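Bevedau Refurbishing, Mudgway shop
Working group on the draft handling rules for automated card work
Minutes, July, meeting opened 1503

1. Draft rules. Members doubted that 62 clauses would be read on the shop floor. Clause 3 says a card must be held "securely" and gives no grip force. Referred back to Plirkidora for a figure.

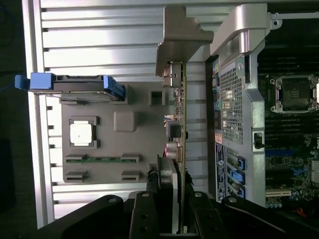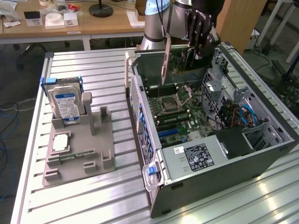

Expansion card in the gripper, case open.

2. Labelling of fixture trays. The draft wants every seat colour-coded. The group was not convinced, and asked what problem this solves. No answer on file.

3. Claimed compliance. The Dratness summary says the cell "meets the intent" of the rules. Wording not accepted. Either a clause is met or it is listed as open.

Action: shorter draft before next meeting.

Closed 1635.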